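Skorkell open day, Dirnodden

The Skorkell workshop in Dirnodden opens its doors to the public in June, and I took the early bus over from Kakdale to see whether a machine can clear a table yet. My interest is practical. We run a small guesthouse kitchen, and breakfast dishes take up most of the morning.

Visitors go in by groups of 6. Our group was shown the arm the staff call Obi, which works at one long table by the windows. The task on the sheet was simple enough – pick up small things, move them to the right plate, leave the rest alone. 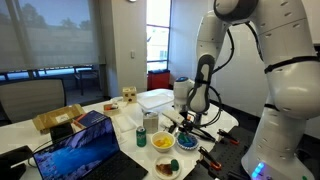
Obi over the plates, with the bowl of yellow food pieces next to the soda can.

I watched two tries. On the first, the gripper came down slowly, closed on the item and set it on the other plate. On the second it missed by a finger's width and the operator started it again. Each try took longer than I would need to clear the whole table.

The log on the wall listed 222 tries since the spring. The staff said the goal is 2000 before they change the task. Plates are harder than food, they told us, and a plate with food still on it is harder again. Cups are fine if they stand upright. Nothing gets washed at this stage.

I asked about price and did not get a figure. I also asked if it could work in a kitchen with people walking past, and the answer was no – the floor has to be kept clear while the arm moves.

For our kitchen it is too slow and too big. A shop that sorts the same few items all day might get some use from it sooner. The tour is free and lasts just under an hour, and the last bus back to Kakdale leaves at 5:40.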